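What I learned pricing market garden help

3/24/20

I get asked about pay more than I get asked about tomatoes, so I am going to write it down once and point people to it.

I run a small vegetable farm off the Potow road. I grow on just under three acres, sell at one market and to a handful of restaurants, and I have had paid help for five seasons. Before that I did everything myself and was tired all the time. I am still tired, but the carrots get weeded.

My first hire was Colton Nguyen. He had never worked on a farm and I had never been a boss. I offered him a flat day rate because that was what I had been paid when I was twenty. By the second week of June the days had stretched to eleven hours and the day rate looked pretty bad when you divided it out. He was polite about it. I switched him to hourly and paid him the difference, which came to $1,299. That was a lot of money for me in June, when everything is going out and not much is coming in.

Since then everyone has been hourly. I write down start and stop times in a notebook in the wash shed and we both initial it on payday. Ginette Li, who worked for me two summers and now has her own place, uses a phone app for this. I tried it and went back to the notebook.

The harder question is piece work. Some growers around here pay by the crate for beans and strawberries. I did it for one season with beans. The fast pickers made good money and the slow ones got discouraged and quit, and I ended up with a lot of beans that had been ripped off the plant with the stem still on. If you have a big crew and someone to check crates, it may work for you. With three people it was not worth it.

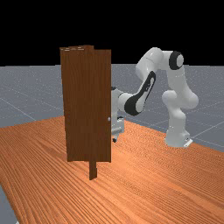
Simulated door panel and robotic arm.

Then there is food and housing. I don't have housing to offer and I say so in the ad. Aurora Godinho has a trailer on her farm and takes something off the wage for it, all written out ahead of time. What I do offer is vegetables, as many as people want to carry, and I don't count that as pay. I used to say in the ad that the job came with "a weekly share worth $30" and Josée Cormier, who has been with me the longest, told me it made the wage look like I was hiding something. She was right and I took it out.

Hours are where I still get it wrong. In September I could use four people every morning, and in late April I can barely keep one busy. Last year I promised Josée 130 hours a month and only had 83 for her in April. I paid the 130. She spent some of the extra time the next month cleaning out the seed room, so it sort of evened out, but I can't do that every spring. This year the agreement says fewer hours through the middle of May and more after that, and the two of us worked it out at the kitchen table before I ordered seed.

I also keep $120 a month aside for gloves, rain gear and boots. For the first couple of years people brought their own, and I noticed that the ones with bad rain gear were slower and unhappier when it was wet – no surprise. A decent jacket hangs on the hook now and belongs to the farm. Same with hoes. I bought two good ones and they have lasted.

A few people have asked whether I pay more for experience. Yes, but not by much the first year. Someone who has bunched radishes on another farm still has to learn how I want them bunched. I do a raise in July if they are staying through fall, and another if they come back. Garnet Vachon, down the road, starts everybody at the higher rate and says he would rather lose the money than have the conversation in July. He runs a dairy as well and can spread things out in a way I can't.

I have one opening left for this season, mornings only, starting in May. The work is mostly harvest and washing, with some hoeing. You need to be able to lift a full crate of squash and get yourself here. If that sounds all right, leave a comment with a way to reach you and I'll write back after supper.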